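Ticket: Recipe export stops partway through, photos missing
Product: Jonumen desktop, syncing to Pelden
Status: open, waiting on reporter

Hello again, me with the recipe library. I've now tried everything in your last reply, so I'm putting it all in one place before I forget which bit I did when (my notes are on the back of an envelope and the envelope is getting full).

Quick recap for whoever picks this up. I've got 2,304 recipes in Jonumen, built up over years, and I want the whole lot exported so I can move to the new laptop. The export starts off lovely, the bar whizzes along, and then it stops at 994. Every single time! No error, no beep, just a cheery "Export finished" and a folder with less than half my recipes in it.

What I've tried so far:

Restarted the program. Same.
Restarted the laptop. Same, but it took ages to come back up.
Turned off syncing to Pelden before exporting. Same number.
Exported to the desktop instead of the memory stick. Same number again, so I don't think it's the stick.
Rebuilt the index from the Tools menu. This one took most of an evening and at the end of it my tags had gone into alphabetical order, which I quite like, but the export still stopped at 994.

Then I had a go at exporting one category at a time, as you suggested. Soups went through fine. Cakes went through fine, and that's a big one. Puddings, fine. "Bread and toast" stopped after 6 recipes and said it had finished. So I think we're getting somewhere – there's something in that category it doesn't like.

I opened the seventh one, which is plain white sandwich loaf, and the text all looks normal to me. It does have a photo attached though, and the first six don't. I've put it in here at the size it shows in my library.
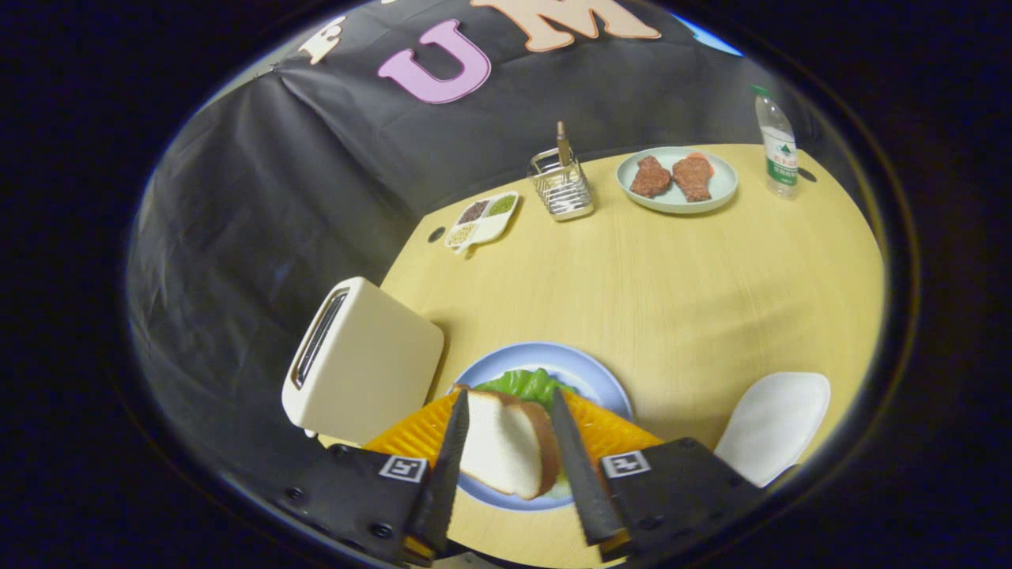
Photo attached to "Plain white sandwich loaf": one slice, blue plate underneath.

I took the photo off a copy of that recipe and exported the copy by itself, and it went through without a murmur. Put the photo back on, and it stopped. Did that twice to be sure.

But (and this is where I get muddled) there are plenty of photos in Cakes and they all came out perfectly well. The only difference I can find is that the cake photos were added in the old version, before the August update, and the loaf one was added after. Might be nothing. I also noticed the recipe's source field says "Beltrán", with the accent, and I did wonder whether the accent was upsetting it, so I changed it to a plain a. Made no odds, and I've changed it back.

The log file is set to keep the last 50 lines only, so most of it is about the index rebuild. The one line that mentions the export says "Skanov writer closed, 0 errors". Is Skanov the bit that makes the files? If there's a way of getting a longer log, tell me which box to tick and I'll run it again this evening.

For now I've left the old laptop plugged in and I'm not deleting anything. Could you also let me know whether it's safe to turn syncing back on? I've added three chutneys since I switched it off and I'd hate to lose them.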